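From: Liv Haugland
To: Birnstead Screen & Gossip list
Date: May 21, 2022
Subject: Re: Are the Tretmont two together or not??

Georges Tannous wrote:

> I've read all 91 messages in this thread and I still don't know what we
> think. Are the two leads from Tretmont a couple or is the studio having us
> on? They were all over each other at the March premiere and since then
> there hasn't been so much as a shared umbrella. Can someone who follows
> this properly please set it out for the rest of us? Also, is it normal for
> a show this size to keep quiet so long?
>
> Georges

Georges, you have asked exactly the right person, I have been dying to write this one up! I'm on my second coffee and the kids are at swimming so you're getting the long version.

First, the short answer to your last question. Yes, very normal. Piroska Bodnár has been in two long-running series now and she has never once confirmed a boyfriend while a season was airing. With the Dahlgren fellow it came out in a radio interview months after they'd wrapped, and she said it so casually the host nearly missed it. I love that about her. She just gets on with it.

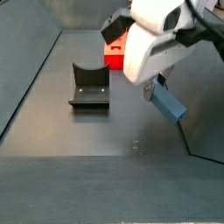

WHAT WE KNOW

Ebbe Berge and Piroska arrived at the premiere in the same car. They left in the same car too (Joar Kristiansen was standing outside the theatre in the rain and saw them go, and he's no exaggerator). She wore his scarf in the foyer. They did the whole press line side by side, and when somebody asked Ebbe about his favourite scene he answered with hers.

Then there's the Gorkcombe weekend. The bakery there put up a photo of the pair of them at a corner table and took it down by dinnertime. I saw it! It had 161 comments when I looked, most of them just screaming. They weren't holding hands or anything, but you don't drive all that way for a cinnamon bun with a person you only work with. Well, I might. It's a very good bakery.

WHAT WE DON'T

Whether they're still seeing each other, for a start. Ebbe did that podcast last week and talked for ages about his garden and his mum and his bad knee, and the one time her name came up he went all polite. Half the list read that as a breakup. I read it as a man who has been told by his publicist to behave himself until episode 13 has gone out.

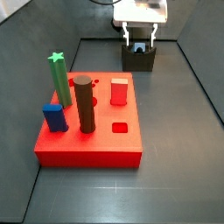

And that's where I come down, for what it's worth. The finale is the big one for their characters, and if the real pair had split, I think we'd have seen separate interviews by now. They're still being booked together. The Birnstead fan day has them on one stage for the afternoon session, all 1,000 seats gone, and I have one of them!!

A few of you have asked me to put a question to them about it from the floor. I won't, sorry. I'll ask about the boat scene, which I've wanted to know about for ages, and I'll be watching where they sit. If she steals his water again like she did at the last one, you'll hear from me before I'm out of the parking lot.

Joar, do you still have the programme from the premiere? I'd like to check who was listed as her guest, my copy got soaked. And if anybody saved the bakery photo, please don't post it here, they took it down and that's fair enough.

Anyway, swimming's nearly done. Georges, welcome to the thread, you're one of us now.

Liv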